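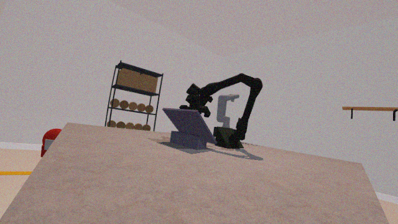 Sealing a porous worktop without making it worse

Home Kitchen Workshop Archive Contact

I have now sealed the same run of stone worktop three times, and the first two attempts were poor. The notes below are mostly for my own use in July, when it will need doing again.

Stone absorbs liquid through small gaps between the grains. A sealer of the penetrating type is a resin carried in a solvent or in water. The carrier takes the resin into the gaps and evaporates, and the resin stays behind. Nothing useful is left on the surface. Any sealer that dries on top will show as a grey smear, and it has to come off again with more sealer or with a solvent.

Testing first

Put a teaspoon of water on the stone, cover it with an upturned glass and leave it for 20 minutes. Wipe it off and look for a dark patch. If there is one, the stone will take sealer. If there isn't, stop. My first mistake was to seal a section beside the hob that was already full. It took me an evening to get the residue off.

Test in more than one place. The end nearest my sink soaks up water at a good rate, while the far end barely changes colour.

Cleaning

Washing-up liquid leaves a film, so I rinse twice with plain water. Oil marks need a poultice. I use bicarbonate of soda mixed with water to the thickness of toothpaste, spread over the mark under cling film and left overnight. Old cooking oil may need a second go. Vinegar and lemon juice are fine on most granite but will etch limestone and marble, and etching can't be sealed away.

After that the stone has to dry. I left it for two hours the first time and the sealer went cloudy. A full day with the window open is better, longer in winter.

Applying

I used Plumgate 811, the solvent one, bought from the trade counter in Olham. A 200 ml bottle did the whole run with a little left over. The water-based version from Fawzy smells less and costs less, but on my stone it lasted over one winter and then the water test failed again.

Work in patches no wider than you can reach. Wipe the sealer on with a lint-free cloth, keep it wet for the time given on the bottle, then buff off everything that remains. The edges of each patch are where smears form – overlap them slightly and buff across the join. Keep the pilot light off and the door open.

I don't put anything on it until the next morning. Repeat the water test after that. If a dark patch still appears, apply a second coat.

Grorkum sell a spray for topping up between coats. I tried it for a month and could measure no difference.

3 comments | Shared 21 times

marl_and_chalk: Does the glass test work on honed slate? Mine goes dark whatever I do to it.

damp_corner: Same cloudy finish here after rushing the drying. Acetone on a white cloth shifted it, try a hidden bit first.

tilebench: We gave up and use chopping boards.

Older post Newer post Back to top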